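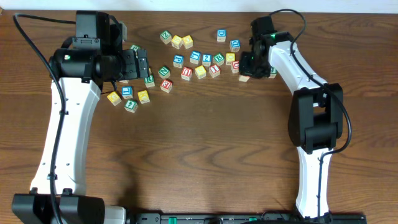
Two arms, one bench, no fence

Most of the published guidance on working beside robots was written with a factory floor in mind. It assumes a machine bolted to a plinth, a trained operator and a safety engineer who signs the layout. Small bench arms, sold in pairs and run from a laptop, meet few of those assumptions, and the labs that use them have been left to write their own rules.

The Lomwood code, revised in August, is one attempt. It runs to three pages and covers two-arm benches only. Eduardo Aguiar drafted it after reading the house rules of other labs and finding that they dealt at length with goggles and hardly at all with cables.

Cables get the first section. A lead that leaves the gripper must have enough slack for the full travel of the wrist, and the slack must lie on the outer side of the arm, away from the partner arm. Clips go on the links and never across a joint. Before each session the operator moves both arms by hand, unpowered, through their full range and watches the loops.

The second section deals with the shared zone, meaning any part of the table that both grippers can reach. Only one arm may close on an object there at a time. The other may wait above the table, but its controller must hold position until the first has lifted clear. The code sets a pause of 400 milliseconds between the two moves. Mircea Jitaru, who runs the benches at Tonden, thinks the figure is too cautious for light objects such as toy blocks. "With wooden cubes you lose nearly a third of your working time to waiting," he says. Aguiar's reply is that a limit which changes with the object will be set wrongly sooner or later.

Status lights come next. A green light on a gripper motor may mean that the unit has power, that it is ready, or that it is moving, depending on who built it. The code requires the meaning to be written on a card at the bench, and it forbids using the light as proof that an arm is safe to touch. Only the power switch counts for that.

Hands are covered in two lines. They stay out of the shared zone while either arm is live. Fallen or tilted pieces are left until both arms are off.

The last section is on records. Each session log gives the operator, the software version, the objects used and every stop, with its cause. Siregar has adopted this part alone and keeps its own rules for the rest. Tonden uses the whole code with a shorter pause, noted as a local change on the front sheet, as the code allows.

Comments on the current text are open until 15 Mar 2020.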